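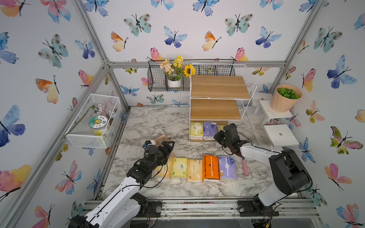
Should a high school robotics club spend a whole term teaching two arms to put tissue packs on a shelf? I think it should, and I'd like to see more schools try it.

I help coach the club at Brerngate, and I hear the complaint every year. Parents want to see robots race, throw or climb. Stocking shelves looks dull next to that, and a visitor who stops by at 4 p.m. may watch an arm hover over one soft packet for longer than seems reasonable.

The Marikar contest, which we enter each spring, used to be all driving and shooting. Our students did well at it. They also learned to build one fast machine for one field, and most of the programming came down to a few buttons on a controller. When Marikar added a household task division two years ago, 11 of our students asked to switch.

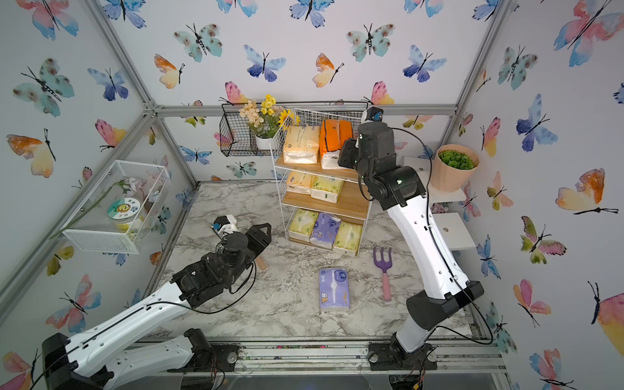
Tissue packs on a three-tier shelf, Brerngate club booth.

A tissue pack is a good teacher. It's soft, and it doesn't hold the same shape from one grab to the next. Squeeze it too hard and the middle folds up. Squeeze too little and it slides out. A student who has only worked with blocks finds this out in the first hour and then has to think about grip, angle and speed together.

Using two arms makes it harder. They share a small space and can run into each other, so the students have to decide which arm goes first and where the other one waits. That's planning, and they argue about it a good deal. I've heard better discussion over who gets the middle of the table than I ever heard over wheel size. 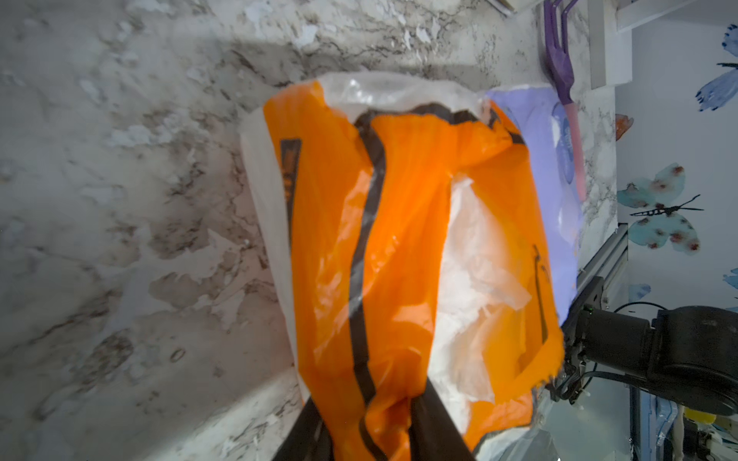 Gripper practice on a plastic shopping bag.

Bags are worse than packs, and I mean that as praise. Our students keep a log of every attempt, and it passed 2,000 entries this term. Many of those entries are failures. A racing season lets you forget a bad run because the next match is coming. A log makes you go back and ask what changed between one try and the next — a habit I'd like every one of them to leave school with.

There are fair points on the other side. The arms cost more than a drive kit, and only a few students can work at the booth at a time. We have 24 members, so there's a sign-up sheet, and some weeks it causes hard feelings. The Vestance grant paid for our setup, and a school without that kind of help would have to start with one arm. I'd still start with one arm.

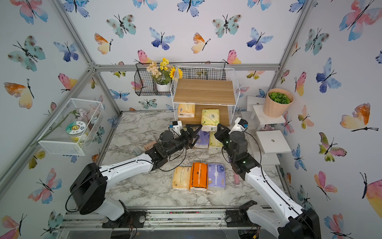 The other objection is that the work doesn't draw a crowd. I accept that. Our open house table at Jesach Hall was quieter than the one with the flying discs. But the people who did stop asked longer questions, and the students had to answer them without a scoreboard to point at. Schools that are choosing a division for next season should send a few students to watch the household task before they decide.

Print this article | E-mail this article

Comments (3)

shopteacher_retired
We had the same fight over the sign-up sheet. Shorter slots helped a little.

mom of 2
My son is in the racing group and he learns plenty. I don't see why it has to be one or the other.

gearbox77
Does the log get shared with other schools? Ours would use it.

Get our weekly education newsletter. Enter your e-mail address to subscribe.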